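Frequently Asked Questions: Shared Worktables and Snack Service
Drument Workrooms, Fleltberg Building
Last revised 5th October

The following answers apply to all members, tenants, and visiting groups who use the shared workrooms. They cover the small worktables, the cutting mats, the serving bowls, and the storage along the walls. Questions about room rates and door access are answered on a separate page.

May food be placed on a cutting mat?

Yes, provided the mat has been set aside for that purpose. Mats used with glue, paint, or solvent may not be returned to food use, even after washing. A mat for food use is issued at the supply desk and carries a tag on its underside.

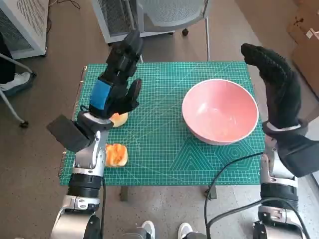
Mats are laid flat before any dishes are set out, and they should cover as much of the tabletop as possible. The standard issue is the green self-healing type with a printed grid. A deep bowl, such as the large pink one with the white rim, may stand directly on the mat and needs no tray or cloth beneath it. Cut or moist items should be kept on the mat until they are moved to a bowl, and they should not be set on the bare table.

Which bowls may be used?

Members may use any bowl from the shared shelf. Bowls brought from home are permitted but must be taken away the same day. Glazed bowls with a smooth interior are preferred for bread and fruit, as they are easily wiped. Chipped or cracked bowls should be handed in at the supply desk and must not be put back on the shelf.

Is knife work permitted on the mats?

Small paring knives may be used for soft fruit and rolls. Serrated bread knives may not, as they leave deep grooves that do not close. Bread that requires slicing should be cut on a board in the kitchen and carried in. Craft blades are never to be used on a food mat.

How are mats to be cleaned?

Crumbs are brushed off first. The surface is then wiped with lukewarm water and a small amount of dish soap, and the mat is left flat to air dry for at least 15 minutes. Mats may not be placed in a dishwasher, leaned against a radiator, or left in direct sun. Heat causes permanent warping, and a warped mat will be charged to the booking.

What may be kept in the cubbies and on the racks?

The white cubbies are for personal items during a session. The open racks are for shared equipment and may not be used for coats, bags, or food. Items left in a cubby overnight are moved to the lost property cabinet and held there until the end of the month.

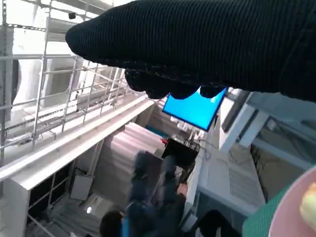
Labels are available at the supply desk. Each label should show the booking number and the date on which the item will be removed. Unlabeled boxes may be opened by staff in order to identify the owner.

May groups move the furniture?

The small tables may be moved within a room and must be returned to their original places at the end of the session. Racks, cabinets, and desks must stay where they are. Groups that need a different layout should send a request to the bookings office before arrival. Requests made on the day will be met only if staff are available.

Are food and drink allowed near the computer desks?

No. Food is restricted to the small tables, and drinks must be in closed containers throughout the room.

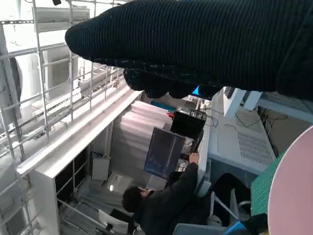 Each group is responsible for keeping the desk surfaces clear of crumbs and liquids during its booking. This applies even when the screens are not in use. Electronic equipment often stands close to the edge of a desk, as the black box with the knobs and connectors does beside the monitor, and a spilled drink can reach it quickly. Any spill on or near a desk must be reported at once, however small.

How much food may be brought in?

A single small table is suited to a light snack and should not be used for a full meal. Groups expecting a larger spread should reserve the Todorova Room, which has its own counter and sink. The cleaning deposit for that room is $200 and is refunded after inspection. Catered events in any room must be approved in advance by the bookings office.

What happens if a mat or bowl is damaged?

Damage should be reported at the supply desk before the group leaves. Ordinary wear, such as fine surface cuts, light staining, or a slightly frayed edge, is not charged. Replacement is charged only where an item can no longer be used. 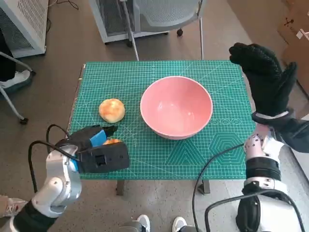 Whom should members contact with other questions?

Questions about tables, mats, and bowls may be directed to the supply desk at extension 375. Questions about bookings and deposits may be directed to the bookings office at extension 2514. Written requests may be left in the mailbox beside the Oreck Street entrance. The next full review of these rules will take place in March.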